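**Getting tea out of a pale couch without making it worse**

Hello all, I've just moved into a unit in Varnbridge and bought a white couch secondhand (yes, I know, my mum has already had her say). On Sunday I tipped half a mug of black tea over the seat. I blotted it with a tea towel, but there's a tan ring and I'm scared to touch it now. The tag has gone, so I can't tell what the fabric is. Any advice gratefully received!

Iveta Polák

---

**lokadby_lou**

Oh you poor thing, I've been there. Mix a small squirt of dish soap into 2 cups of cool water and try it somewhere hidden first, under the back flap if there is one, and let that dry before you go any further. If the colour hasn't changed, dab from the outside of the ring inwards with a white cloth. Then go over it with plain water and press it with a dry towel.

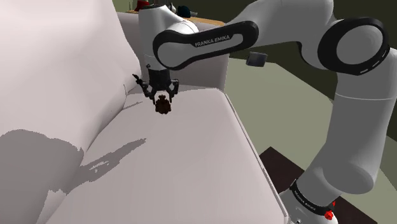
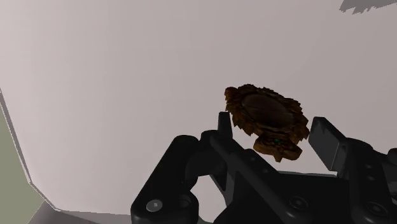 Please don't rub, however tempting it gets, and don't soak it through to the padding or you'll be chasing a bigger ring next week. Mine took three goes over a weekend, with a fan on it in between, and I had to do the whole seat at the end so it all dried the same colour.

---

**Pluton583**

bicarb

---

**Mrs Vasiliauskas**

I'd be careful with bicarb, dear, it left a chalky patch on mine that I was vacuuming out until July.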